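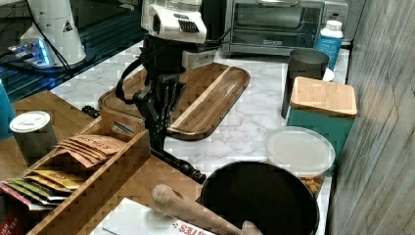
Which number should be used in numerology when a home has both a building number and a flat number?

The flat number is read first, as it belongs to the household alone, and the building number is read second as the setting in which that household lives.

The above is the position I have taken in my own practice for several years, and it is the position followed on this blog. Other practitioners add the two together from the outset. I have no quarrel with them, but a reader who moves between the two methods will obtain two results and will usually prefer the more flattering one. It is advisable to settle the method before doing the sum.

The calculation itself is brief. The digits of the number are added, and the result is added again until a single figure remains. A flat numbered 28 gives 2 and 8, which make 10, and then 1. The traditional reading of a 1 home concerns independence and new undertakings. It is commonly said to suit a person living alone or beginning a business, and to be less restful for a large family.

My present address is number 28 in a building numbered 170. The building reduces to 8, a figure associated with money, authority and work. Under my method the home is therefore a 1 within an 8. Were the two added together, the result would be 9, which is associated with endings and with service to others. Readers may judge for themselves how far apart those descriptions stand. 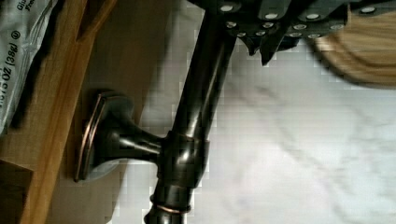 Photograph: Brândușa Matei

The question of master numbers arises often in correspondence. My previous flat was numbered 605, which gives 11 before it gives 2. Under most modern systems 11 is retained and is not reduced, being regarded as a number of heightened intuition. The flat across the landing was 626, as the building had been numbered by staircase and then by floor under some arrangement I never fully understood. That number gives 14 and then 5, the figure of movement and change. The tenants there did change frequently during my stay. I record this for completeness and draw no conclusion from it, since the letting agent, Prirent, offered short leases on that side of the landing.

With regard to 11, my recommendation is that both readings be written down. The 11 describes what the home may offer and the 2 describes its ordinary days. I slept poorly at 605 and kept an unusually full dream diary there. The 2, with its themes of partnership and patience, was the better account of the kitchen, which was shared.

Letters appended to a number present a further difficulty. In the Pythagorean table A is 1, B is 2 and C is 3, and the sequence begins again at 1 after I. A flat numbered 28B would therefore be 2, 8 and 2, giving 12 and then 3. Some practitioners disregard the letter entirely. I include it wherever it appears on the door, and exclude it where it appears only in official papers.

Named houses are treated in the same way. The name Gidness, which belongs to the house where I attended my first study circle, gives 32 and then 5. The word House or Cottage should be included only if it is in daily use. The residents in that case said simply Gidness, and the shorter form was the one we used.

A reader wrote in June to ask why the calculator on the Vokeo application had returned a different figure from the one she had reached by hand. The probable explanation is that the application applies the Chaldean table, in which the letters carry other values and no letter is assigned the number 9. By way of illustration, the word Vokeo itself comes to 23 and then 5 in the Pythagorean table, but to 27 and then 9 in the Chaldean. Neither calculation contains an error. For plain digits the two tables make no difference, and the question arises only where letters are present.

It is sometimes proposed that an unfavourable number be corrected by fixing an additional digit inside the front door. I have tried this once, with a small brass 3, and removed it after one winter. I had noticed nothing during that time apart from the mark it left on the paint. Persons who find the practice reassuring may of course continue with it. The number by which post and visitors arrive remains, in my view, the number of the home.

Numerology is a matter of belief and personal reflection. It should not be relied upon in place of a survey, a tenancy agreement or proper financial advice, and I would not urge any reader to decline a suitable home on account of its number.

Correspondence on telephone numbers will be addressed separately.

Related posts
Master numbers: 11, 22 and 33
Pythagorean and Chaldean tables compared
Notes on keeping a dream diary
Personal year numbers and when to begin counting
Choosing a name for a house

Last updated: June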